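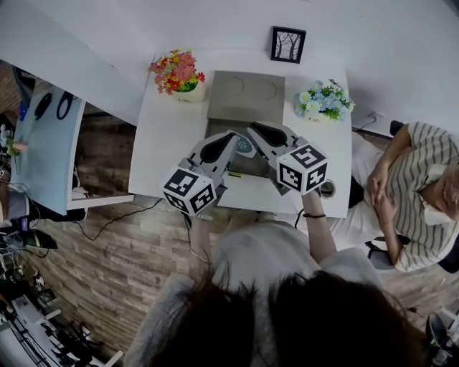 Slow the second verse down before you change anything else, came the reply from Vemimbridge to last month's entry, and drop the drum while you're at it, the fours can't hear the words over it.

Noted. Both done, in that order, so the effects can be told apart.

February, Luvska song set, rainstorm song. Entry started 9:40 a.m.

Carried over from January: the song has four verses, same tune, one body sound per verse (palms rubbing, finger snaps or tongue clicks, lap pats, foot stamps). Then the verses run in reverse so the storm leaves. Threes and fours managed the build-up. The way back down fell apart every time, usually at lap pats to snaps. They kept stamping. The old notes blame the stamping itself. I am less sure now.

Change 1: tempo. Whole song was being led at the speed of the recording. Set the metronome to 79 and kept it there for verses 1, 3 and 4. Verse 2 taken slower, by ear, with a held note on "drip" before the lap pats come in. Drum left in. Fours came in together on the lap pats for the first time. Threes were late but got there within the line. Coming down, still ragged.

Change 2: no drum. Verse 2 as above. Words much clearer from the back of the rug. The stamping was quieter too, without anyone being asked. My guess is they had been matching the drum. Coming down was better with the fours, same as before with the threes.

Change 3, not suggested by Vemimbridge: a cue for the turn. At the top of the storm there used to be nothing between the last stamp and the first lap pat of the way down. Put in one silent line, hands flat on top of head, leader whispers "listen." This did more than the other two together. Both groups stopped stamping. Two runs with each group, same result both times. Needs repeating with a different leader before it goes in the book.

Timing. Build-up with the new verse 2 is 34 seconds. Full song with the silent line is longer than I'd like for the threes, but they stayed seated, so leaving it alone.

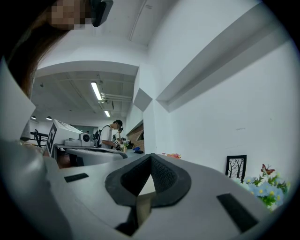
Gripper from below, black pad at center.

Notes on the shakers, same session, separate question.

Ferdale asked whether the song can be done with shakers in place of the body sounds. Tried it with the fours only. The short answer is yes for verses 1 and 3, no for verse 2. A shaker can't be made to sound like single drops by a four-year-old. The wrist goes back and forth and you get two sounds for every one wanted. Tapping the shaker on the palm of the other hand gives a clean single sound, but it has to be taught first, as its own game, and on a different day from the song.

Fill: rice is too bright and covers the voice. Split peas are better. The Massawe bag says 460 g and that does the full class set with some left over. Fill to a third. Half full sounds dull and is heavy for the threes. Lids need tape over the glue. One came loose during the stamps, last verse, and that was the end of that run.

Storage: shakers stay in the closed bin until they're called for. Handing them out before the instructions cost us the first attempt. (I wrote this down last year too.)

Wording. "Thunder" in verse 4 changed to "boomer" at one point by the children, and they all preferred it. Keeping "thunder" in the printed version and adding a line that the group can rename it. Verse 3 has too many syllables in the second line. Currently:

Rain is running down the window and the door

Try:

Rain is running, rain is running on the floor

The repeat gives them two more chances to land the pat. Not tested yet.

Count of beats on the silent line: I held it for four. An assistant at Vemimbridge holds it for eight and says it still works. Eight seemed long on our rug, but their group is older. Put "four to eight" in the leader notes and leave it to the room.

For the Luvska book this will be page 32, facing the hand-washing song. The layout has to show the reverse order written out in full. "Now go backward" was the whole instruction in the draft, and a substitute leading it cold skipped verse 2 on the way down.

Next:
Repeat change 3 with another leader, no other changes.
Test new second line in verse 3, fours first.
Palm-tap game on its own, shakers with peas, before any more song runs with them.
Send Ferdale the shaker notes without the wording section.
Ask Vemimbridge if they lead it seated or standing. Ours were seated throughout and I never wrote down theirs.

Stopped 11:15 a.m. Metronome battery is low.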